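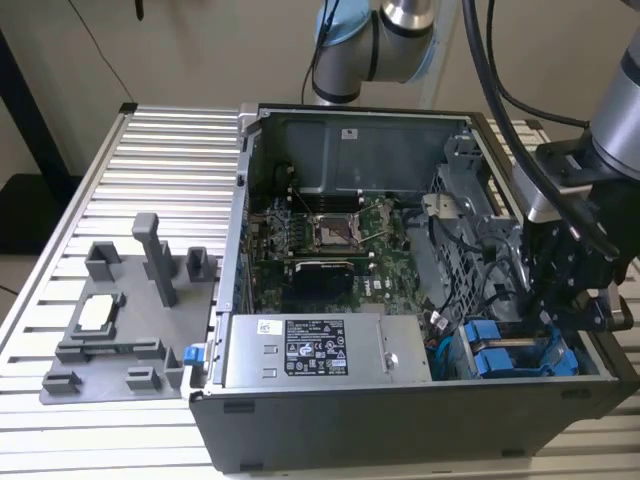

I did not need another torch. I want that written down before Fletcher Rewi turns up in the comments to say it for me, as he did with the last one and the one before that. But November is dark, the path behind the house is darker, and Vusta had the Kushwaha on offer at a price that made me feel I was losing money by keeping my wallet shut.

So, the Kushwaha. It is a hand torch of the old shape, long enough to be reassuring and too long for any coat pocket I own. It has one button. I can't tell you how happy that makes me after the Gumum, which also has one button but expects you to play it like a clarinet. Two quick presses and a long one for low, I think. Or that might be the strobe. I once gave a neighbour's spaniel the strobe at very close quarters and neither of us has really got over it.

On the Kushwaha you press for bright, press again for less bright, and press again for off. There is a secret fourth setting, moonlight, which you get by holding the button down until you've decided it's broken. Moonlight is for reading maps or finding the bathroom. On our landing it lets you make out the shape of the laundry airer just before you walk into it.

The full beam is daft. I took it up to Hundivholm, where the track runs dead straight between two walls, and lit the gate at the far end from beside the car. The gate is 121 paces off (mine, in wellies). There were eyes behind it. Sheep, I decided, and went home.

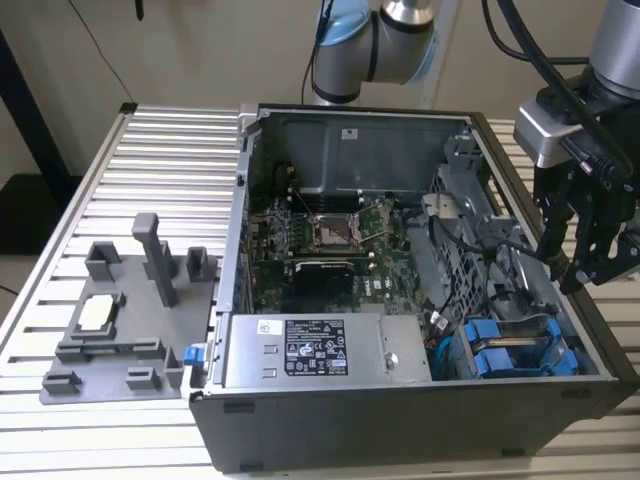 Tower on its side, panel off, CPU socket empty.

Now the grumbles. The tail cap squeaks when you unscrew it, a thin little shriek that goes straight through the fillings. A smear of silicone grease cured it for a week and then it came back, lower. The clip is also on the wrong way round for anybody who wants the light pointing forwards, and it doesn't come off without a struggle and some language.

Heat, too. On full it steps itself down after 11 minutes, by which time the head is warm enough to be pleasant in a glove and slightly alarming out of one. Vusta's leaflet calls this "thermal comfort management". I call it getting hot and thinking better of it, a policy I could usefully adopt at family gatherings.

Battery life on the middle setting has been very good. I walk the path for 30 minutes most evenings and have charged the thing twice since it arrived. The charging port hides under a rubber flap that I fully expect to lose by spring. Every flap I have ever been given has gone the same way, and there must be a small pile of them somewhere under the car seat.

Gaetano Serra borrowed it for a night's fishing and returned it smelling of bait, with the verdict that it was "fine, heavy". He paid 50 for his in a petrol station years ago and it has been down a harbour wall and through a washing machine. He will be buried with it. I find this sort of contentment very hard to be around.

A couple of you emailed about batteries after the Gumum post, so I'll put this one where everybody can find it.
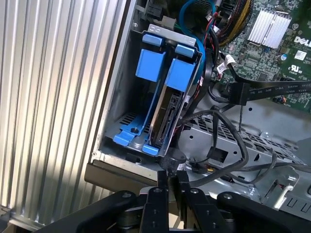
Can I leave the battery in if I'm putting the torch away until next winter?

Better to take it out. Charge it to a bit over half, keep it in a plastic case somewhere cool and dry, and top it up if you remember in the middle of summer. If you'd rather leave it in, unscrew the tail cap a quarter turn so the button can't come on in the drawer. Mine did that once, in a rucksack, and cooked a banana.

Next up is a headlamp, which I also don't need. It's in the post.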